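Part-Time Table and Flower Setter, Vatwood Event Rooms

Vatwood Event Rooms is looking for one person to set and clear tables for lunches, receptions and small weddings. The job is 20 hours a week, mostly mornings, with a weekend shift every other week. You would start in the main hall, which seats 169.

The work is mostly centerpieces. You will put flowers in vases, trim stems, set out baskets, wipe down tabletops and pack everything away after the guests leave. Tulips and other cut flowers are used for most bookings, and the baskets of artificial fruit and vegetables go out for the buffet lunches.

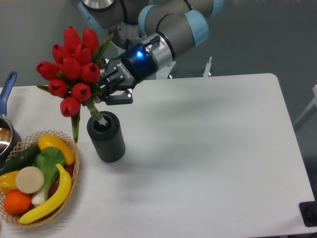
Flowers come in early, so the first shift starts at 6:30 a.m. Vases are stored on the lower shelves in the back room and have to be washed by hand. You should be able to lift 43 pounds and be on your feet for most of a shift. Experience in a flower shop or in catering helps but is not required. We will train you for the first two weeks.

Pay is hourly and depends on experience. Parking is free behind the building. Lunch is provided on shifts of six hours or more.

To apply, send a short letter and the names of two references to Impi Kinnunen at the Vatwood front office, or drop them off at the desk on weekdays before 4 p.m. Applications are due by July 18, 2023. Please say which mornings you can't work.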